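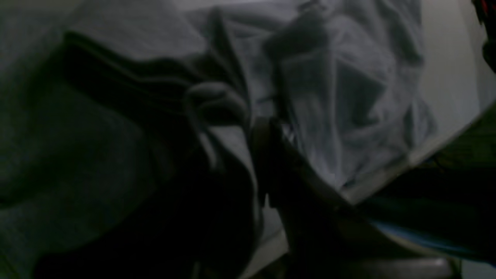

Towels smell sour again an hour after washing??
Posted by Ustyna Kostiuk in Home & Laundry

Hi all, I'm losing my mind a little. My bath towels come out of the machine smelling fine, and then the second somebody dries their hands the sour smell is back. I wash on warm with Folumia liquid (the green one), a full cap plus softener, and hang everything on a rack in the hallway. The washer is 13 years old but works great otherwise. I already ran an empty hot cycle with vinegar and it helped for maybe 3 days. We moved to Toltden in February and the water here is super hard, if that matters. Do I have to buy all new towels? I have a lot of towels.

Fabrice Besson
Don't buy new ones yet! I had the exact same thing and it was the softener. It coats the loops and then the soap and skin gunk can't rinse out, so you're basically hanging up a dirty towel that smells like flowers. Here's what I did: no softener at all, about half the detergent you're using now, hottest water the care tag allows, and an extra rinse. With hard water you'll want a scoop of washing soda in there too. The first couple of loads may still smell, so keep going - mine took four washes before they were normal.
Also pull out the detergent drawer and look behind it. Mine was black back there. And wipe the rubber door seal if you have a front loader, then leave the door open between loads.

Oleksandra Tymoshchuk
just get new ones, Ukitz has them on sale

Trí Lò
Agree with Fabrice on the softener, but I'd look at the drying too. A rack in a hallway is slow, especially if the towels are folded over double. I put a little fan next to mine and they're done by bedtime instead of the next morning. It cost me 25 bucks and it's pretty quiet. Don't overstuff the washer either - I used to cram in every towel we own and the ones in the middle barely got rinsed.

Ustyna Kostiuk
Ok I looked behind the drawer and I wish I hadn't. Scrubbing it tonight, softener is going to my sister. Thank you!!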